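Refinishing a Kitchen Tabletop with Hardwax Oil
Ghada Tarawneh, Benkirane Workshop Notes

These steps cover an indoor wood table that is used daily and has lost its finish in patches. They do not apply to veneer thinner than 1 mm or to tops with a film varnish still intact.

Check the existing finish first. Put a few drops of water on the surface and wait. If the water darkens the wood, the old oil is worn through and the top needs sanding. If it beads, clean the top and leave it alone.
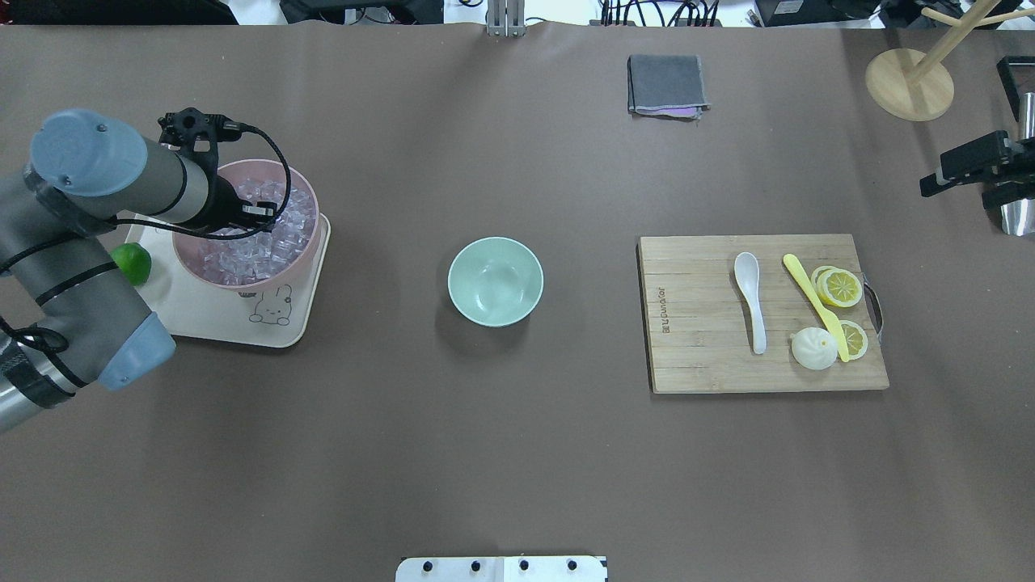
Brown tabletop with a bowl of ice cubes and a bamboo cutting board.

Sanding

Remove any hardware along the edges. Start with 80 grit on a random orbital sander and keep the pad flat. Vacuum between grits. Finish by hand with the grain. Do not go finer than the oil manufacturer allows — an over-polished surface takes up less oil and wears unevenly.

Vacuum again, then wipe with a cloth barely dampened with water. Let the top dry before opening the can.

Oiling

Stir the oil from the bottom. Pour a small amount on the wood and spread it with a white nylon pad, one section at a time. A top 78 inches long is easiest in three sections. Leave the oil for up to 40 minutes, then buff off everything that has not soaked in. Repeat the next day with half as much.

Lay used rags flat outdoors to dry. Oily rags in a pile can catch fire.
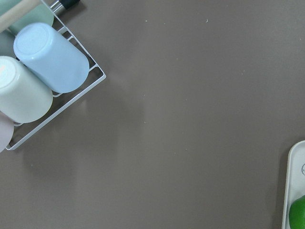

How soon can a dish rack go back on the oiled surface?
Wait until the finish has fully cured, following the time on the can. Before that, standing water under the feet can leave pale rings.

Maintenance

Wipe spills promptly and clean with mild soap. For a dull patch, rub in a few drops of oil with a 600 grit pad and buff dry. Close the can tightly and store it away from frost.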